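Workshop notes: looking after the light timber tops

The bench tops came back from refinishing in January and are now in regular use. All 11 have the same oil finish, two coats, sanded between. Washington Barros has asked that the care notes be repeated for members who missed the handout.

Wipe down with a damp cloth, then a dry one, working along the grain. Do not use spray cleaners with ammonia or bleach. A ring or grey mark can usually be lifted with 240 grit on a cork block, followed by a thin coat of oil left for 13 hours. Keep the sanding patch wide and feather it out — a small, deep patch will show as a dip once the oil is on. Rags go flat on the outside rail to dry, never in the bin.
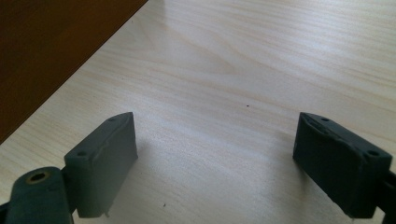
Booking and storage

Benches are booked by the half day through the sheet at the front desk. Please clear the full surface when you finish, including clamps and offcuts. Glue-ups left overnight need a sheet of baking paper underneath and a name on the work.

Oil, cork blocks and sandpaper are in the grey cabinet, second shelf. The oil costs $263 a drum and the current one is half gone, so pour into the small tin and close the drum. Deeper scratches, burns or lifted grain should be reported to Qistina Teoh before any sanding is tried. She has matching filler and will book the bench out if it needs a longer repair.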